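About Luline

Luline is a neighborhood grocery cooperative founded by Kanini Ndung'u, who remains its director. The cooperative began as a single market stall on Kinyua Street and today operates 2 stores, one on Skorkov Avenue and one at Bukard Square. It is owned by its members, who number nearly 500 households.

Our purpose is to make fresh food available at a fair price to every resident of the district. We buy from 60 growers and bakers, most of whom have supplied us for many years, and we publish the price we pay to each of them. Any surplus is returned to members or set aside for store repairs.

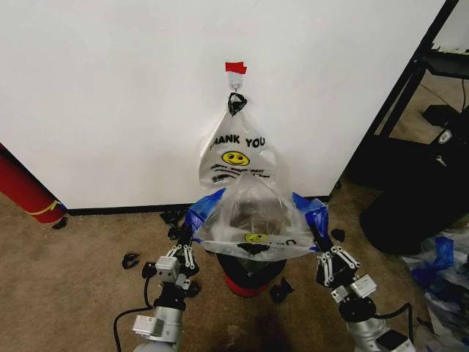 Carrier bag with smiley face, on a wall hook.

Membership is open to any adult living in the district. New members buy one share at a cost of $15, which is refunded in full upon leaving. Each household holds one vote at the annual meeting, whatever the size of its weekly shop. The meeting takes place in July and elects the board, which sets prices and approves the budget. Persons who are not members are welcome to shop in both stores.

Luline also offers cooking classes, a home delivery service for older residents, and paid training placements for students. Applications for placements are reviewed by the director's office — candidates do not need previous experience in retail.

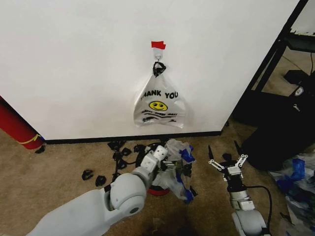

"Thank you" bag hanging above the carpet.

The Bukard Square store reopened on 9th January with a larger bakery counter and a new entrance with step-free access. Questions about membership, supply, or placements may be put to staff at either store during opening hours.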